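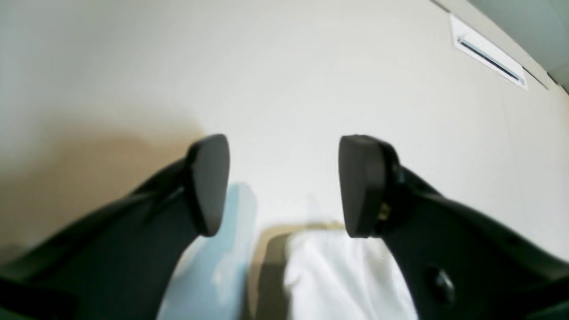

Wrist view, both fingers open over a white cloth. Something light blue on the left.

A few posts on the folding and sorting cell at work, as people keep asking me what it has done to the jobs. I run maintenance on it at the Vinodlow laundry. Opinions are mine and not Isulon's, who own the place.

Background. We take in flat linen and small cloths from care homes and a couple of hotels. Everything comes out of the dryers in a heap. Somebody has to pick single items out of that heap and put them on the right belt. It is dull work and hard on the wrists.

The cell does the picking. One arm, two fingers, rubber pads on the tips, a small camera at the wrist. It picks one cloth and drops it on a belt. It does not fold. The folder is a separate machine, older than most of the apprentices, and it still works.

Figures from last month, as I am allowed to share them. Best shift for the cell: 801 items picked. The hand station beside it on the same shift: over 670, with tea breaks. So the gap is smaller than the brochure had it. The cell does not slow down after lunch, though, and that matters more on the late shift.

White cloth on a pale surface is the worst case for it. There is very little edge for the software to find, so it goes by creases and shadows. Coloured items are easier. We moved the lights twice in June and that did more for the pick rate than the software update did.

Double picks are the main fault. Two thin cloths stick together and travel as one. The belt scale catches most of them by weight. The rest reach the folder and jam it, and then a person with a hook has to get them out.

Pads wear. The gripping face goes shiny and then it starts dropping things. The manual says to change them on hours run. We change them when the drop count goes up, which has been sooner every time. It is a short job with the cell locked off. Please do lock it off.

On to the people. There were four on the picking table per shift. Now there are two, plus whoever is minding the cell. The other post went to inspection, where we were always short. No redundancies at Vinodlow. I can't speak for the Pevholm site, which is on a different contract and had a harder time of it.

What changed for those two is the mix. The cell takes the plain, easy items and leaves the awkward ones: fitted sheets, things with ties, anything knotted. So the hand station's rate has dropped on paper while the work has got harder. The target was not altered until the shift reps raised it. It should have been altered on day one.

Minding the cell is graded as a machine operator post, so it pays more. It is also lonelier. You stand outside a guard watching a screen, and you can't chat over the table any more. Two people tried it and asked to go back. We now rotate every couple of hours and the complaints have mostly stopped.

Noise is slightly up, from the vacuum on the lint trap. Sore wrists are down, going by what people tell me. I have not seen the sickness figures and would not post them if I had.

Someone asked about Gu. It is the scheduling program that decides which bin goes to the cell and which to the table. Early on it sent every bad bin to the table, because that kept the cell's numbers up. It was doing what it had been set to do. We changed the setting and the cell's numbers went down a bit. The folder jams less now — fewer rushed picks upstream.

If your place is getting one of these, ask who clears the jams and whether that time is counted. Ours was not counted for the first few weeks. It came out of the hand station's rate.

Next job is a darker mat under the picking area, to give the white cloths some contrast. Parts are on order. I'll post the drop counts once it has run a full week.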